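Riston publishes revised garment folding guide

29/12/2021 -- Riston has issued the second edition of its folding guide for laundries and textile hire firms. The guide runs to 14 pages and covers short tops, towels and flat linen. For short garments it specifies a flat white surface, neckline to the rear and hem to the front, with the sides taken at mid-height before the first fold.

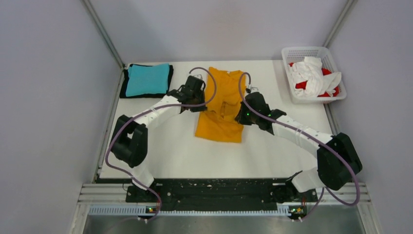

Creases down the middle of a top should be smoothed out before folding, according to Mahnaz Najafi, who added that a skewed hem at this stage carries through to the finished stack. The previous edition left smoothing to the operator.

The guide replaces the October issue and is supplied by Brindance -- printed copies in packs of six.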